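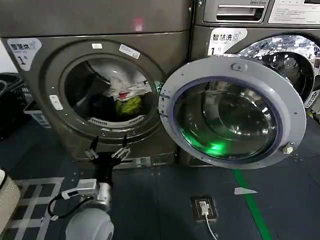 # About Vemine

Vemine is a small laundry company in Darumon. We wash, dry and fold for households, and for a few small businesses which have more towels than time. We have two shops. The older one is on the Veres side of the river and the newer one is next to the bus station. This page tells who we are, how we work and what you can expect when you leave your clothes with us.

English is not the first language for most of our team, and we wrote this page ourselves. If a sentence is not clear, please ask at the counter and we will explain it with pleasure.

## How we started

We opened the Veres shop in December, in a room that used to be a shoe repair. The smell of glue stayed in the walls until spring. We had a long table from a school sale and a price list written by hand. In the first weeks most people came in to ask if we still repaired shoes, and some of them came back later with a bag of laundry, so we are thankful to the shoe repair.

Our idea was simple. Many people in our part of town live in small apartments where a washing machine fits only in the kitchen or does not fit at all. They carried their laundry to relatives, or washed it in the bathtub and hung it over the radiators. We wanted to offer them a place where the work is done with attention and where the price is known before the wash begins.

The first winter was difficult. We accepted everything, also carpets, and one carpet took four days to dry and occupied half of the room. After this we decided what we do and what we do not do, and the list is further down on this page.

Today we wash for 195 households on a regular plan, and for many more who come when they need us. Most of our regular customers live near enough to walk.

## The machines and how we load them

We wash in front-loading machines. We like them for an ordinary reason: with the door fully open you can see what is inside the drum, and you can see when something was left there. They also use less water than the old top loader we began with.

People often ask us what the secret of a good wash is. We think that most of it is in the loading. The laundry needs space to fall. If the drum is filled to the top, the clothes only turn together like one heavy ball, and what is in the middle comes out with the same stain it had before. We fill up to about three quarters for cotton and half for anything with a soft surface. You can check this at home: when the clothes are in, you should be able to put your hand flat between them and the top of the drum.

We also look at the colors. White things and dark things go in separate loads on our standard wash, and anything bright and new goes separately for the first two times. A red sock is a small thing, but we have seen what it can do with a bed sheet. If you ask for the mixed wash, we use cold water and put everything together. It is cheaper, and many of our customers choose it for sports clothes and children's clothes, where the colors are already mixed by life.

Before closing the door, we run a hand along the rubber ring. Coins, hair clips and baby socks like to hide there. A sock between the door and the ring can also let the water out on the floor, which we have learned.

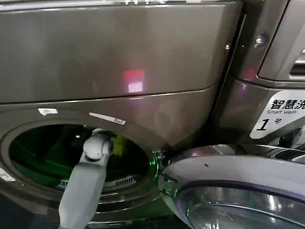
Emptying takes more patience than loading. A small piece of cloth can stay high up against the wall of the drum after the spin, or lie in the shadow at the back, and the person who empties the machine is thinking already about the next load. Our rule is that each drum is looked into twice: one time when the laundry comes out, and once again before the next laundry goes in. We turn the drum a little with the hand when we look the second time.

It sounds like a small rule, but it is the one we are most proud of. When we did not have it, we kept a box with lost things under the table, and the box was always full. On the 7th August we counted what was in it and found 131 pieces, mostly single socks. We photographed them all on the table, hung the photos in the window, and gave back as many as we could. The second look was introduced the next morning. The box still exists, but it is now a much smaller box.

## What we do

- **Standard wash and fold.** Sorted by color, washed at the temperature on the label, dried and folded. Ready on the next working day.
- **Mixed wash.** One load, cold water, everything together. Dried and put in your bag without folding, or folded for a small extra.
- **Bed linen and towels.** Washed hot unless you ask for something else. We iron pillowcases if you want, but not sheets.
- **Delicate wash.** Wool, silk and lace, in net bags and in small loads. We dry these flat, so please give us three days.
- **Express.** The short program takes 60 minutes, drying is extra. It is good for lightly worn clothes. For real dirt we will recommend the longer program, and we will tell you so at the counter.

## What we do not do

We do not take carpets, leather, fur or anything that still has a dry-cleaning-only label. We do not dye clothes. We do not promise to remove every stain – some of them are older than our company. We will try two times, and if the stain is still there we give the piece back and tell you what we used, so that you or a specialist can continue from that point.

We also cannot wash things with motor oil on them. The oil stays in the rubber and the next customer receives it.

## Detergents and bottles

We keep our shelves open, so everybody can see what stands on them. A wire shelf is better for this than a cupboard. The air goes through, a leaking bottle is noticed quickly, and there is no dark corner for the one that was bought three years ago and forgotten. Bottles of the same kind stand together, with the labels to the front, and the new ones always go behind the old ones.

For the standard wash we use a liquid detergent with a light smell. For babies and for people with sensitive skin we use one without perfume, and this costs the same. If you bring your own detergent, write your name on the bottle and we will use only this one for your laundry. We use fabric softener only when the customer asks for it, and never on towels, as it makes them soft in the hand and bad at drying.

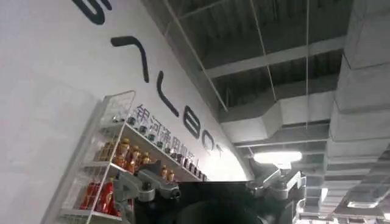
We measure every dose. In the beginning each of us poured by feeling, and one person's feeling was twice as large as another's. Now there is a measuring cup on every shelf and a short table above it, with the weight of the load on one side and the amount on the other. Our water in Darumon is quite hard, so the table is made for hard water. If you have just moved here from a place with soft water and your towels became stiff, this is probably why, and you can ask us for a copy of the table to take home. We have printed 800 of them and there are plenty left.

## The Jemby bag

Every regular customer receives a Jemby bag. It is our own strong cotton bag, with a drawstring and a pocket on the outside for your note. The name has no meaning. It was a word that one of our children invented for a pillow, and it stayed with us.

The bag is washed with your laundry and it returns with it. In the note you can write what you want us to know: which shirt should not go in the dryer, which stain is wine, which sweater was a present and must be treated with fear. We read all of the notes. Please write in any language that you like and we will find somebody who can read it, only please write clearly.

There is one thing we ask from you. Empty the pockets before you fill the bag. We check them also, but a paper tissue in a black pair of trousers is able to escape from everybody.

## How we work together

We are a team of seven. All of us do all the jobs, in turns: the counter, the machines, the folding table, and the delivery bicycle when the weather allows it. A person who folded for a week becomes very careful when loading, so the turns are useful also for the quality.

New colleagues begin at the folding table. There you see the end of the work first, how a shirt should look when it is good, and only then you learn how to get it there. We fold towels in three and then in half. We had a long discussion about this and it is closed.

The floor is washed every evening and the machine doors stay open overnight, so the drums can dry. The lint filters are emptied after each dryer load and the detergent drawers are taken out and rinsed one time per week.

## Visiting us

Both shops are open from early morning until the evening, with a pause at lunch in the Veres shop only. You can park a bicycle in front of the two shops. For a car it is easier at the bus station.

If you come for the first time, please plan a few more minutes. We will weigh your laundry together with you, look at the labels that are not usual, and write down your wishes on a card. The card stays with us and next time you can simply put the bag on the counter and go.

If something comes back not as you expected, bring it within a week, with the note if you still have it. We wash it again without payment. If the damage is our mistake, we speak with you about the value and pay it.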